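Reusing a big white board as a table top, marks and all
Crafts and Home Workspace > Tables and Desks

julwood_jen
Joined: August
Posted 04/02/2026

Hi all, after a bit of advice please. We've got a big white board lying flat on top of the pale wood table and it's become the place for all the box jobs, opening, folding, sorting, the lot. I love it! Much nicer than working straight on the wood (which I was forever fussing over). Only trouble is the marks. Grey smudges all over and a patch of little dark streaks near the middle that I can't help looking at.
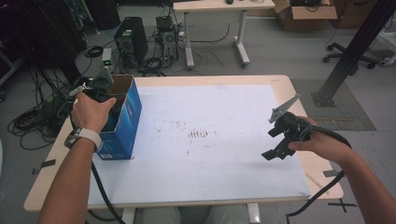 I've had a go with washing-up liquid and a soft cloth, 10 minutes of rubbing, and it still looks grubby to me. Is there something stronger that won't ruin the surface? Or do I just flip the thing over and start again?

Cuadros9
Flip it! Why scrub when there's a whole other side? Mine's been turned over 2 times and it's still going.

julwood_jen
Tempting, but I haven't checked what the back is like and it's a heavy old lump to turn on my own. And it isn't only smudges, there are specks and scratches too, plus a thin line of blue pen I'd completely forgotten about. The pen bothers me most, daft as that sounds. 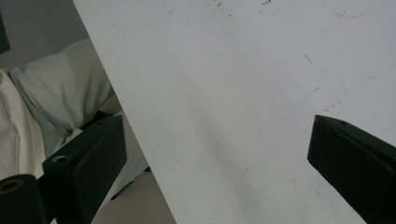 Yhon Ríos
Don't flip it yet. Pen usually shifts with a dab of surgical spirit on cotton wool, try a corner first. Scratches are there for good, and please keep away from scouring pads, they take the sheen off and then everything sticks.

Cuadros9
Disagree about the spirit, it left a cloudy patch on mine. Warm water and bicarb, bit of patience.

Yhon Ríos
Depends what the coating is, hence trying a corner.

notetti_sue
I'd leave it alone, it's a work surface! Stick a sheet of lining paper over it if you want it smart and bin the paper when it gets tatty.

julwood_jen
Ooh, I've got nearly a full roll of that in the cupboard. Right, spirit on a corner tonight, paper if it goes wrong. Will report back.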